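Soltar también es una acción

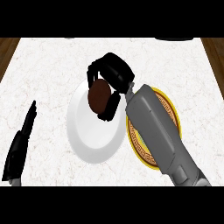 Por Benjamín Henríquez
8 de octubre de 2019

Llevo desde junio peleando con el módulo de agarre de Candov y creo que ya puedo contar en qué estado está. Lo escribo sobre todo para mí, para no volver a equivocarme en lo mismo dentro de un año.

La tarea es sencilla de enunciar. Hay un objeto ovalado, marrón rojizo, bastante plano, y el brazo derecho tiene que llevarlo hasta el plato blanco y dejarlo allí. El brazo izquierdo no participa, aunque sigue dentro del modelo de colisiones. Todo ocurre en simulación, con la mesa de siempre, la clara con vetas.

El primer problema era de percepción. La segmentación por color iba bien con el plato blanco solo, pero en cuanto puse al lado el plato decorado, el de la greca y el borde amarillo, empezó a partir las máscaras. El aro marrón rojizo de ese plato tiene un tono demasiado parecido al del objeto, y el detector proponía agarres sobre el dibujo. Lo arreglé pasando a Trusden, que usa la profundidad antes que el color. Es más lento, pero un aro pintado no tiene altura y deja de dar guerra.

El segundo problema era el antebrazo. Cuando la mano trabaja sobre el plato blanco, el antebrazo derecho cruza por encima del decorado y le tapa el centro. El estimador perdía el plato, lo borraba del mapa y el planificador creía que tenía vía libre para bajar el codo. Ahora los objetos ocultos conservan su última pose durante 16 ciclos y después pasan a un estado de duda — siguen ocupando sitio, pero con un margen mayor. No es elegante. Correa, nuestro planificador, lo acepta sin quejarse.

Con el agarre en sí he hecho poca cosa. Los dedos cierran por un lado, el pulgar por el otro, y el controlador limita el par en cada articulación. Antes cerraba por posición y atravesaba la malla del objeto un par de milímetros, con lo que el motor de física lo escupía hacia cualquier parte. Con control de par eso ya no pasa, o no me ha vuelto a pasar.

Lo que me ha llevado más tiempo es soltar. Yo tenía la apertura de la mano como un paso final, sin condiciones, y el objeto se quedaba pegado al pulgar o salía girado. He separado la maniobra en dos fases: primero se afloja hasta que la fuerza estimada baja del umbral, luego se abren los dedos y la muñeca se retira siguiendo la normal del plato. El umbral está puesto a mano. Tengo pendiente sacarlo de los registros en lugar de ir probando.

La última tanda larga fue de 1842 episodios. Todavía no he clasificado los fallos, así que no doy porcentaje. Por lo que he ido mirando, muchos vienen de la retirada de la muñeca y muy pocos de la detección.

Lo siguiente es mover todo esto a Havaten, que tiene mejor modelo de contacto, y repetir la misma tanda con las mismas semillas. El exportador de mallas me cambia los ejes del plato decorado y aún no sé por qué — si alguien se ha encontrado con esto, tengo los comentarios abiertos.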